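Sorting the toys, again

The playroom had reached the point where I was walking around the edge of it to get to the window. I gave it Thursday morning, when the house was quiet, and I'm writing down what I did because the last time I sorted this room I forgot the system by July and had to make it up again.

We have too many small toys. The big ones look after themselves. A ride-on truck goes in the corner and everyone knows it goes in the corner. Small things have no obvious home, so they end up under the cabinet, in shoes and in the bath.

The cabinet is a Gimska, the long low kind, and we bought it secondhand when we moved to Orkerberg. I like it because a child can reach everything, including the top. The drawers are deep and they slide well, but deep drawers are bad for small toys. You put a rubber animal in and it sinks to the bottom. Then somebody pulls out the whole drawer to find it and we are back where we started.

So this time I went with trays for anything smaller than my hand. Trays are shallow, you can see what you have, and they can be carried to the rug and carried back. I already owned a few from Hutapea in loud colors, bought for paints and never used for paints. The lime green one has become the squeeze-and-pretend tray, meaning rubber animals, play food and anything with bumps on it.
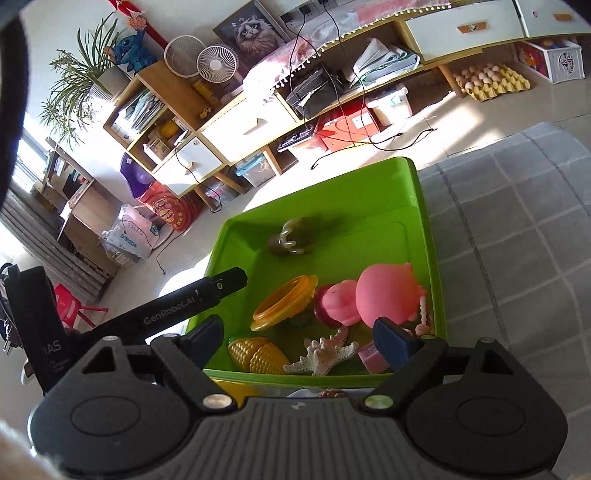 I don't sort any finer than that. I used to keep the play food apart from the animals, and it lasted 2 days. The pig wants to eat the corn. It's easier to let them live together and save the strict sorting for things with pieces that matter, like puzzles.

Puzzles went into zip bags, one each, with the name on the front in marker. Two of them were short a piece and I threw those out. I know some people keep them in case the piece turns up. I've been that person and the piece did not turn up.

Blocks got the lower left drawer. They are heavy and loud and I want them close to the floor. Train track went in a cloth bag from Rullevmont that used to hold bed sheets, and it fits well enough if you put the long straights in first. The crayons I moved to the kitchen, which is where they get used anyway.

I also took up the rug and shook it outside, then mopped the tile under it. There was more sand than I expected — we haven't been to the beach in months. The tile dries fast in there in the morning because the sun comes straight in, so I had the rug back down before lunch.

The rule for the trays is one out at a time. It goes back on the cabinet before the next one comes down. I don't enforce it very hard on rainy days.

Still to do: the dress-up box, and the basket of board books with the chewed corners. I also need to decide about the fringe along the top of the cabinet. It looks nice but it gets pulled, and I've sewn one end back on already. I may take it off and use it for a pillow.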